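4.2 Beds as folding surfaces

Draft text, tables to follow. Households in both towns (Losbridge and Brikville) were asked to deal with one load of clean laundry the way they always do. No instructions on method. 300 garments in the final set, 767 separate handling steps coded from them. A step = one change of state, so laying out, flipping, tucking a sleeve, halving, stacking. Smoothing coded separately, see 4.3.

We had expected tables. Most of the folding literature we draw on assumes one: hard, flat, waist height, plain. What we got was beds, and after beds, sofas. Ironing boards barely used, and then mostly as a place to put the pile down.

The bed matters for three reasons, taken in turn. First, it is soft. A garment laid on a mattress sinks a little where the hand presses, and wrinkles pushed out of one area tend to come up in another. Second, it has its own cloth on it, which moves. Pull the hem toward you and the sheet may come too. Third, and this one we under-rated at the pilot stage, the cover usually has a print. Figure 4 gives a striped short-sleeved shirt on a small-patterned cover, (a) laid out, (b) crumpled.

Figure 4(a). Shirt spread out, neckline at the far end toward the wall. Soft wrinkles bend the stripes.

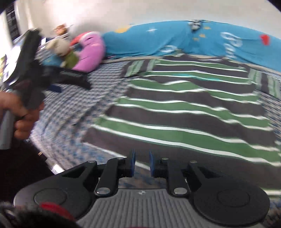

Domestic Textiles Group, Department of Home and Consumer Studies, Losbridge

Coding of the layout step. A garment was coded "laid out" when both sleeves were clear of the body and the hem could be found along its full width. Wrinkles allowed. The shirt in 4(a) passes: sleeves out to either side, body open. Striped garments were the easiest to code, the stripe does half the work. Where a band runs straight the cloth is lying straight, where it bends there is a ridge or slack under it. Coders picked this up without being told, and so, we think, did the households. Several people said they line up the stripes when they halve a shirt and never look at the seams at all.

Plain garments were harder. On a plain dark T-shirt the only landmarks are the neckband, the cuffs and the hem, and if the hem has rolled under there is not much left. We recieved more queries from the coders on plain navy and black items than on everything else in the load put together.

The print problem is different. A small repeat on the cover competes with the edge of the garment, and worst of all with white or pale hems. The eye finds the stripe, not the border. Participants got past this by feel: a hand run along the edge, or the hem lifted clear of the cover and dropped again. That lifting was first coded as a failed fold. Wrong, we recoded it as edge finding in round two.

Orientation. Neckline away from the body was the common start for shirts, the person standing at the near side of the bed with the hem closest to them. Makes sense on a bed, where the reach is long and the near edge is the only bit you can work over in comfort. The Wimeck protocol has the neckline to the left. Fine on a table. On a bed against a wall it asks for a sideways lean that no one in our sample chose.

Clutter. Beds were rarely cleared first. Pillows, throws and soft toys stayed where they were, generally pushed to the wall side, and the working area was whatever was left over. We did not measure the free area (should have). Large items such as bath towels and duvet covers suffered from this, shirts mostly did not.

Crumpled starts. For garments out of the basket in a heap the first step was nearly always a search for the collar. Once the neckband is found the rest follows: hold at the shoulders, shake, lay down. In Figure 4(b) the neckband loops up where the fabric folds over, with the small teal print nearby, and either would serve as a way in. Labels and chest prints also tell front from back, a point Skinner sorts under "cosmetic features". We would move it.

Figure 4(b). Striped garment crumpled at the side of the cover, collar near its top.

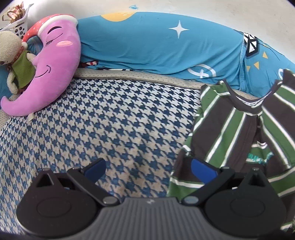 Euan Moffat: I don't agree that the collar search is about the collar. In my own coding the first grab was whatever stuck up highest out of the heap, and the collar happened to stick up because it is stiffer. Could you split the two before claiming a strategy? Also the shaking needs its own code, it does more of the flattening than any smoothing on the bed.

Fair on both counts. Stiffness was not recorded, so the split can't be made on the present data. Shake is now its own code and the step counts in Table 5 use it. Ruairi Innes is rechecking the knitwear, where shaking was rare and the sleeves were often delt with first, folded in while the body was still half bunched. Sofa data in 4.4.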